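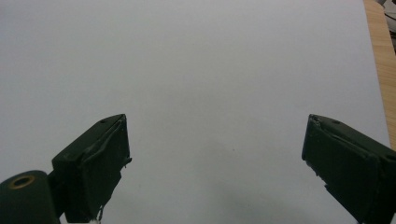
Is the Roltis paper pad heavy enough to use as a table cover for craft work?

For pencil, glue stick and light paint it is. For anything that soaks, put something waterproof under it.

Home | Reviews | Paper & Desk | Storage | About

Roltis Large Sheet Pad, plain white
Review by Kuldeep Dixit
Print this page | E-mail this page

I bought two of these pads in September from Tastulik, mostly to protect a wooden table and partly for drawing out sewing patterns. Each sheet is large, plain and white, with no grid and no printing. The maker lists the weight at 205 gsm.

The surface is smooth. Pencil goes on evenly and erases well, though a hard pencil leaves a dent you can feel afterward. Felt pens didn't come through in my tests. Watered-down poster paint made the paper buckle after two coats, and it never went fully flat again.

The sheets are glued along one short side. Most came away cleanly, but a few near the back of the pad tore at the corner. Pull slowly from the middle of the glued edge.

Smooth paper slides on a smooth table. I use a bit of low-tack tape at each corner. The Bondska pad I had before was thinner and softer, and it stayed put better, but marker went straight through it.

The white shows every crumb and bit of pencil dust, so brush it off before you start drawing.

I would buy it again for patterns and dry crafts. For painting I would get a proper watercolor paper.

Contact us | Copyright Chauhan Home Reviews | Back to top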